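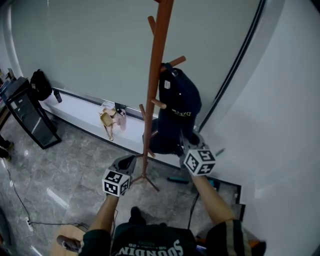
Questions we keep getting about the coat stand task and the rules for hand-held gripper work at Grornuto. Last gone over June 19, 2023. If your question isn't in here, ask Védís Blöndal or put it in the Drerka channel.

## Before you start

**Who can record?**

Anyone who has done the short induction with Frida Bundgaard. No induction, no grippers – not even for one quick go.

**Do I need both grippers if the garment only hangs on one peg?**

Yes. Both hands, every episode. One can stay idle if there's nothing for it to do, but it stays in your hand and the marker cube stays where the head camera can see it. Episodes with a gripper put down halfway are rejected.

**What do I check on the marker cubes?**

Clean, flat, no peeling corners. No tape over the pattern, ever. If a cube wobbles on its mount, stop and swap the gripper. Don't tighten it yourself, the calibration goes with it and Ívar Skov has to redo the lot.

**Can I wear what I like?**

Mostly. Short sleeves or pushed-up sleeves are best. Loose cuffs fall over the marker and catch in the jaw. Closed, flat shoes. Big lettering on your top is fine as long as it isn't somebody's name.

**Does the room have to be tidy?**

No, and please don't stage it. Bags on the ledge, shoes, a stool, all fine. What we do want is a clear patch of floor where your feet go. Walk it once before you pick anything up.

**Cables?**

Our most common near miss. You're looking at the garment, not at your feet. Cables go to the wall or get taped down wherever you'll be stepping. If you can't do either, move the stand instead. A plug or power strip lying on the tiles counts as a cable.

## During an episode

**How close should I stand to the stand?**

Close enough that your elbows stay bent. Leaning at full stretch is how the stand gets pulled over. Keep an eye on the legs, they stick out further than you think and are very easy to kick.

**Where do I grip a jacket?**

Collar or shoulder seam if you can reach it, hem if you can't. Not the zip, not the buttons. Close the jaw slowly and let the fabric settle before you lift.

**The jacket has bunched up or dropped to the floor. Do I restart?**

No. Carry on and sort it out with the grippers, recovery is useful to us. Restart only if the stand itself is tipping, or if you've had to use your bare fingers.
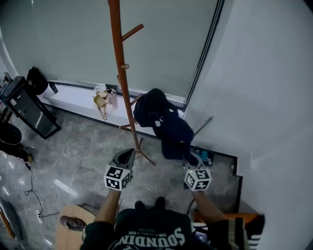 *Navy jacket hanging low, down to the floor. Keep recording.*

**Can I steady the pole with the other gripper?**

Yes, with the outside of the jaw, lightly. Don't clamp it. Clamping marks the wood and it marks the pads worse.

**How many tries at one peg?**

Two. After that pick another peg and say so in the notes.

**How long before I need a break?**

Stop after 7 episodes in a row, or sooner if your wrists are telling you something. Put the grippers down flat, shake your hands out, drink some water. Þórey Dalsgaard will not be impressed if you skip it, she's the one filling in the strain reports.

**Someone walked into the room. Keep going?**

If they've signed the consent sheet, yes. If they haven't, stop and flag the episode. Don't shout at them. Same goes for people in the background further off – if you can make out a face, flag it. The gripper cameras see a lot wider than you'd expect, so check those views aswell and not just the head one.

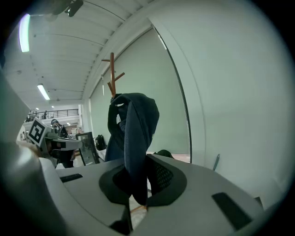
## After an episode

**What goes in the notes?**

Short is fine. Garment, peg, anything odd. "Navy jacket, lower peg, slipped once" is a perfectly good note. "OK" isn't.

**Do I delete bad takes?**

Never. Flag them and leave them. We had 187 flagged takes in October and a good few were kept in the end after review.

**Who reviews?**

Gadisa Assefa first, then Ívar for anything to do with tracking. Allow 6 working days. Please dont chase before that.

**I pinched my finger / tripped / knocked the stand over. Do I report it?**

Yes, all three, same day, even if nothing came of it. Use the Holovko form. Nobody gets told off for a report.

**How should the grippers be left?**

Jaws open, lens covers on, cubes facing up. Not on the floor and not on the ledge with the bags. Wipe the pads with a dry cloth, no spray.

**Is the Gamik checklist the same thing as this page?**

No. Gamik is for the fixed arms and has its own stop rules. Don't mix the two – if they disagree and you're holding hand-held grippers, this page wins.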